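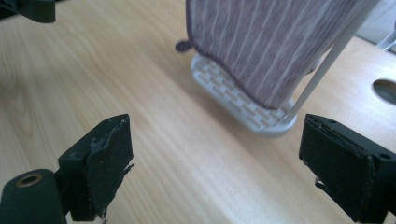

Frequently Asked Questions: Skedach Pre-Production Vehicle Loans

What is a pre-production loan?
Wanorside Motors lends a small number of test vehicles to approved fleet customers before a model goes on sale. The present scheme covers the Skedach estate and its long-wheelbase version, the Skedach L.

Who may apply?
Any business that runs 8 or more vehicles from a registered address in the United Kingdom. Private motorists are not eligible.

How long does a loan last?
Each vehicle is supplied for 77 days. Extensions are not granted while other applicants are waiting.

Is there a charge?
No hire charge is made. The borrower pays for fuel or charging, tolls, parking and any fines. A refundable deposit is taken when the agreement is signed.

May the camouflage wrap be removed?
No. The wrap and the false lamp covers must stay in place at all times. If a panel lifts or tears, please telephone the Brophy depot and do not attempt a repair.

May drivers take photographs?
Photographs of the exterior are permitted on public roads. The dashboard, boot and engine bay must not be photographed or shared online.

What must be reported?
Drivers complete a short log in the Kuvollow portal every 100 miles. Warning lights, brake noise and any fault with the steering should be reported the same day.

When does the next round open?
Applications open in February. Forms should be addressed to Ronaldo Espiritu, Fleet Evaluation Manager, at the Brophy depot. The depot is open until 5 pm for collections and returns.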